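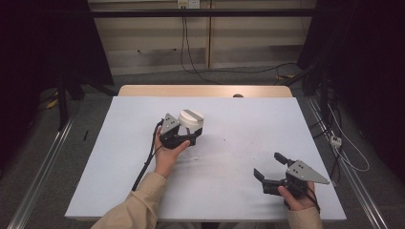
In the second period of the grant we compared two sets of fingers for the hand-held grippers, the Vogler set and the Lundedex set. The aim is the same as in our proposal: to find out which fingers the Werkeck laboratory should order in larger number before the collection work in Dosdale begins. All trials were made by one operator with a gripper in each hand. Small round parts, such as the white knob- or cap-like part with the ridged top held in the left gripper, were the hardest group for both sets, and we gave them more time than we planned in March.

Until 7th June we recorded 1120 trials with the new fingers. Together with the first period, the total is now 3537. Each trial is one pick and one place, and the operator marks it as good, slipped or dropped directly after. We did not remove any trial from the count, also not those where the operator was tired.

The flat objects gave almost no difference between the two sets. With tall and smooth objects the difference is clear: the Lundedex fingers slipped less, but their pads wear faster. We changed pads 3 times in this period, and only once on the Vogler set.

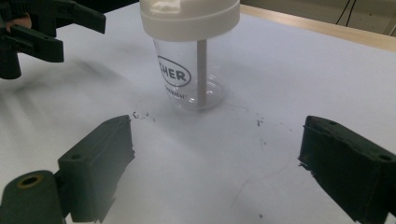

Pad wear is therefore our main open point. It costs little money but it costs time, because after each change the opening width must be measured again. We asked the supplier for a harder pad material and received a positive answer — the delivery date is not confirmed.

The cables are a smaller problem. The operator reports that they pull on the wrist in long sessions, and we would like to try a lighter type.

Of the budget for this period, 32 percent is not yet spent. We ask for permission to move this part to the next period and use it for pads and cables. The full table of results by object group will be sent separately when the last group is finished.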